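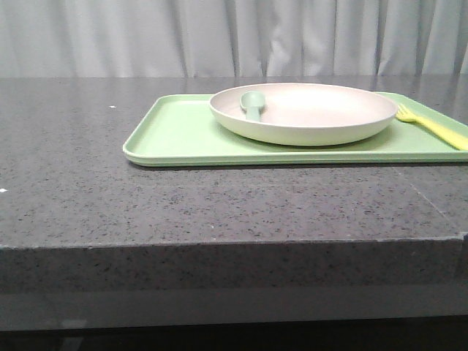 What's the best way to look after a dark stone countertop that gets used every day?

Wipe it down with warm water and a drop of mild dish soap, dry it with a soft cloth, and keep vinegar and scouring powder well away from it.

That was the question Gyu-bin Maeng heard most often this spring, and it's how she opens the new countertop care booklet from Amemau, the small kitchen workshop she runs with Gert Nkuna. The booklet came out on May 5, 2020, and it's free to anyone who writes in and asks for one, whether or not they ever bought so much as a shelf from the workshop.

The two of them began putting it together back in December, when a customer phoned in quite a state over a cloudy patch beside her stove. It was only soap film, thank goodness, and it came off with clean water and a bit of patience, but the call got them thinking about how many people are handed a beautiful new counter and then left to guess at the rest.

So they sent a letter to past customers and asked what puzzled them. They got 114 replies, some of them several pages long (one included a very good recipe for plum cake), and Nkuna read every one at his own kitchen table in the evenings. Dark, speckled surfaces came up again and again. People love the way they look and the way they hide a few crumbs until after supper, but a glossy top does show water marks when the light comes in low, and quite a few readers wanted to know whether they were doing something wrong.

"You're not," Nkuna says cheerfully. "You've got a shiny counter and a sunny window. Dry it after you wipe it and you'll be fine."

The booklet runs to 4 chapters, covering daily cleaning, spills, seams and edges, and small chips. The part on edges is the one Maeng is proudest of – she rewrote it over and over until her aunt could follow it without asking anything. It suggests running a fingertip along the front edge every so often, and calling a stone repairer about a chip before trying any kind of filler from the hardware store. There's also a kind word for curtains, which the authors would like you to wash a little more often if they hang close behind a work surface.

Amemau has printed 1,000 copies to start with, and Maeng says they'll gladly print more if those run out. Requests can be sent to the workshop by mail or left at the front desk, and a large-type version is on its way later in the year.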